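Privell Clear Storage Bag - Set-up and Care Guide
Section 2: Opening the bag and first use

Version of 8 Jan 2024. Text: Endang Ngui. Checked by: Ingvild Isaksson.

Please read this section before you put anything in the bag. The setting up takes up to 7 minutes when you do it for the first time.

2.1 Before you start

You need a table or other smooth surface, larger than the bottom of the bag. A light colour is better, as you will see dust and crumbs more easily through the plastic.

CAUTION: Do not open the packing with a knife. A cut in the clear wall can not be repaired.

2.2 Opening the bag

1. Take the bag out of the packing and lay it flat. Leave it in the room for one hour if it comes from a cold garage or car. Cold plastic is stiff and may crack at the fold.
2. Find the fabric binding at the top rim and pull two opposite sides apart, slowly.
3. Put your hand inside and press the floor down, first the middle and after that each corner.
4. Run your thumb and finger along each upright binding from bottom to top. 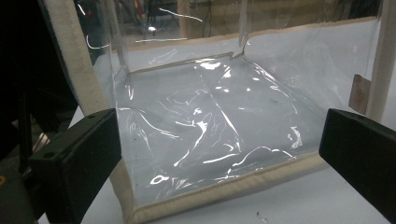 Fig. 1 - Bag opened, with creases still in the floor.

Note: Creases in the floor are normal with a new bag. They come from the folding in the packing and do not make the bag weaker. Most of them become smaller after some days of use.

5. If one wall falls inward, fold it gently to the outside, hold it for a moment and let go. Repeat if necessary.

CAUTION: Never use an iron or a hair dryer on the plastic.

2.3 Putting in the first things

6. Begin with something small and light, for example a little ball. Let it down near a corner and look if the floor lies flat enough for your purpose.
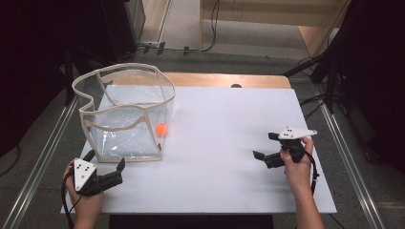

Fig. 2 - Bag with a small orange ball inside, near the front right corner.

7. Put heavier things in the middle and light things at the sides. Soft things like scarves can be pushed into the corners, where they help the walls to stand.
8. Do not fill higher than the binding of the top rim.

Note: The rim may look wavy when the bag is nearly empty. You do not have to correct this.

2.4 Finding things again

The walls are clear, but they also reflect the lamp above. If you can not see well what is inside, turn the bag a little or look from the open top.

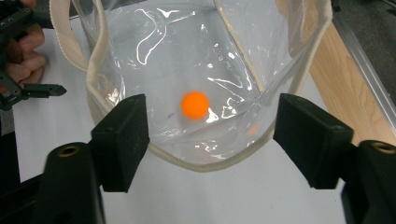 Small toys, balls of wool and similar items roll easily when the bag is carried. Collect them in a smaller pouch first - the Privell pouch, order number 166, fits inside.

2.5 Cleaning

Wipe the plastic with a soft damp cloth and let it dry open. The binding can be brushed with lukewarm water and a little soap. Do not put the bag in the washing machine. For spare parts see page 206.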